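I've been spending my evenings (and one very long lunch break) teaching a two-armed robot to tidy a table. Ask me how my shoulders feel. Go on.

If you've only dropped in for the garden posts, a bit of catch-up. I joined Bimari in the spring, on the small team that collects demonstrations, meaning a person does a job through the robot, over and over, and all that movement gets saved so a model can learn from it later. The target for our first task is 1000 good ones. As of this afternoon we have 535, so we're past halfway and I'm calling that a win!

The task sounds like something you'd give a toddler. There's a ball of crumpled paper on the table, there's a bin at the right end, paper goes in the bin. That's the whole thing. I figured I'd be bored by the second morning, and instead I went home and dreamed about paper.

Paper is awful, you see. It squashes. You close the fingers and it gives a little, so you close them a bit more, and then you lift and the ball hangs off by one corner like a wet sock. Every ball is different too, and the same ball is different after you've grabbed it a dozen times. Dorota Rutkowska, who was doing this kind of work long before I showed up, told me to stop aiming for the middle of the ball and go for a ridge instead. I was skeptical. I tried it on the next 13 attempts and dropped one. Thank you, Dorota.

We've been doing it two ways. The first is by hand – you put the arm in its floppy mode, take hold of it near the wrist, and just walk it through the motion. I love this one. You can feel the weight of the arm, and when you come down too fast the table lets you know about it. The trouble is that your own body gets in the way, so you spend half the time leaning like somebody trying to read over a stranger's shoulder. The second way is remote control, with a pair of handles in our own software, which is called Gruvix (I didn't name it). That's cleaner for the recordings, but there's no feel in the handles at all, and for the first couple of days I kept pressing down into the table without knowing it. My early takes are in a folder called "sorry."

A few things I've picked up, in no order at all:

Slow down before the grab, and then don't stop. If you hover over the paper while you make up your mind, the model learns to hover. We had an early batch where I'd paused every time to check my angle, and the trained robot did the exact same thing, this polite little wait above the table. I was so embarrassed. It had my manners!

Keep some of the messy ones. I wanted to throw out every take where I missed and had to go back in, and Dorota talked me out of it. A miss followed by a good recovery is worth having. A miss followed by me saying a bad word and hitting stop, less so.

Park the arm you aren't using in the same pose every time. We only need the right arm for this task, so the left one gets set with its fingers pointing up, and I've started checking it the way I check the stove before I leave the house.

Wear proper shoes. I did the first few days in flats and my feet still haven't forgiven me.

Next up is folding a dish towel, with both arms, and I'm already nervous. I'll write that one up in June if there's anything left of me. Meanwhile, a little of the paper work: 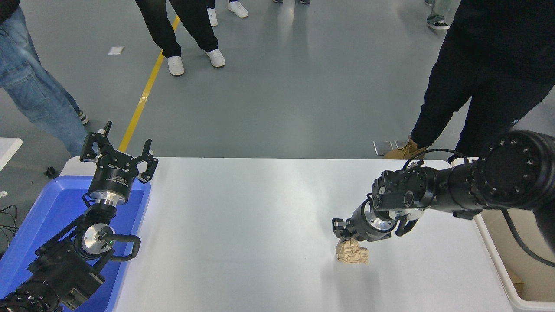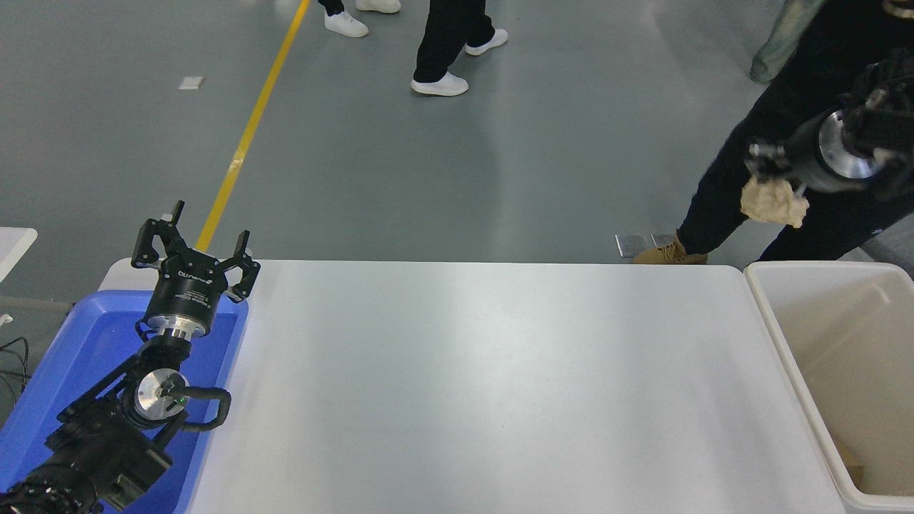
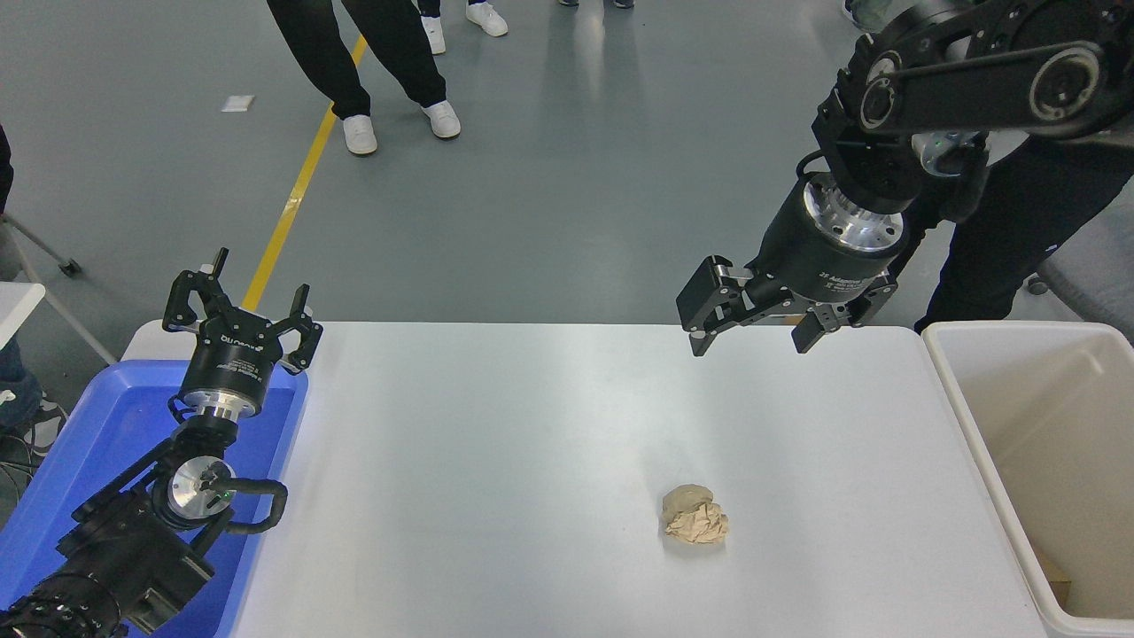 Right arm on paper duty, left arm parked with its fingers up.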